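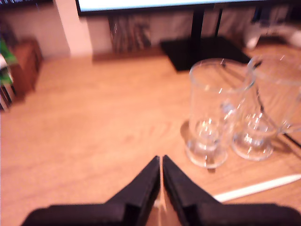

Workshop & Maintenance | Features

The fingers come off first. Nabila Ismail does this at the start of every service on the arm, before she looks at a log or moves a joint, and she lays each screw on a strip of masking tape marked left or right. Two fingers, two screws apiece. They look interchangeable. After a few months of use they aren't, and putting them back on the wrong sides costs an afternoon.

Ismail looks after a single tabletop arm at Skimton, a small shop that tests handling routines for household objects. The arm picks up cups, glasses, pens and whatever else is lying around on a desk. It has run 636 hours since it was installed, and she has kept a paper notebook for all of them.

Most entries are dull. "Wiped pads." "Re-zeroed, 5 minutes." "Left tip chipped, swapped." The ones she goes back to are about drift. A two-finger gripper is supposed to close on its own center line. When one side wears faster, the fingers meet a little off to the other side, and the arm doesn't know it. It will reach for a glass, touch one wall before the other, and push the glass along the table.

"With a block of foam you'd never see it," Ismail says. "Glass has no give, so you see it right away."

Her check is simple. She closes the fingers slowly until only a hairline gap is left, then looks at the gap against the tabletop. It should be the same width from top to bottom. If it opens toward the tips, a finger is seated badly or a screw has backed out. If it's even but sits to one side, the zero is off and has to be set again in software. She repeats the close 10 times and writes down the worst one, not the average. 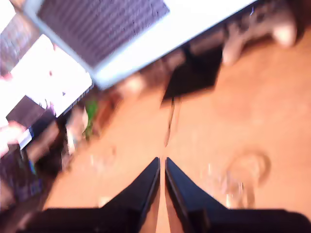

After the gap check comes the wrist camera. The view has to include both fingertips at the bottom, because the software uses them as a reference, and it has to stay put when the wrist moves fast. The mount at Skimton came from Flodetti and is held by one clamp. Ismail has painted a line of nail polish across the clamp and the bracket - if the line breaks, the mount has slipped. She swings the arm through its widest move, stops it, and looks at the line.

Blur is a separate problem. A quick swing smears the picture no matter how tight the clamp is, and for a while the shop threw those pictures out. Lamai Bunnag, who writes the routines, now keeps them. She lowers the wrist speed for the last stretch of a reach and lets the rest go by fast. "I need it sharp when it's near the cup," she says. "On the way over I can live with a smear."

The two of them disagree about the table. Ismail would like it cleared for every service. Bunnag wants the desk left as people use it, with a computer running and things piled at one side, and she usually gets her way. Clear cups are the hardest item on it. They show the wood behind them, bent out of shape, and the handle can disappear at some angles. Bunnag's routine takes a second look from another side before it commits.

Spares live in a drawer under the bench. The tips are an Engelbrecht pattern and come in packs of 20, and Ismail replaces them in pairs even when only one is worn. The cable gets attention too. It is unclipped, checked by hand along its full length for flat spots, and clipped back with enough slack for a full turn of the wrist. She found a crushed section in March, right at the elbow, after a week of dropouts that had been blamed on the controller.

Last on the list is a run with the real objects, slow speed, one hand near the stop button. If the arm closes on a glass and the glass stays where it was, she signs the page. On the Friday I visited it took her two tries. She reset the zero in between, wrote down both results and put the tape back in the drawer.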